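Week 5 handout: Teaching by demonstration

Read this before you come to the Didari bench. You will record your own set this week and train on it next week.

There are two ways to show the arm a task. In hand guiding, you turn the motors slack and move the links yourself. In remote control, you move a leader arm and the follower copies it. Hand guiding is easier to learn, but your hands end up in the camera views. We use remote control for anything the policy has to see.

The task is the shape board. One episode is one block, from pickup to release. Keep your speed even. If you miss the slot, correct the block and keep going – a few recoveries in the set are useful. Throw out an episode only if the arm faults or you bump the table.

Shape board task, green board and red block:
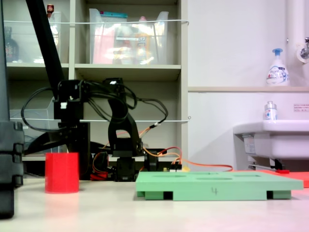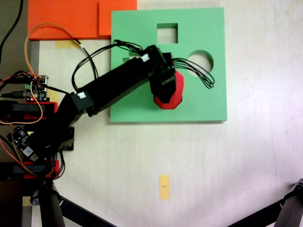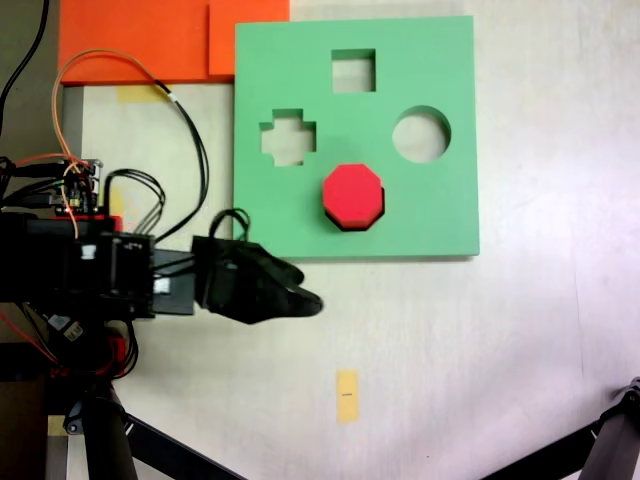 Each group records 32 episodes. Change the start position of the block between episodes, but leave the cameras alone. Save to the Zutmont folder with your group name.

Before you leave, play back 5 episodes and check that the gripper signal follows the video. A lag there will ruin training, and more data won't fix it.

For next time: read the Faswood notes on action chunking, sections 1 and 2.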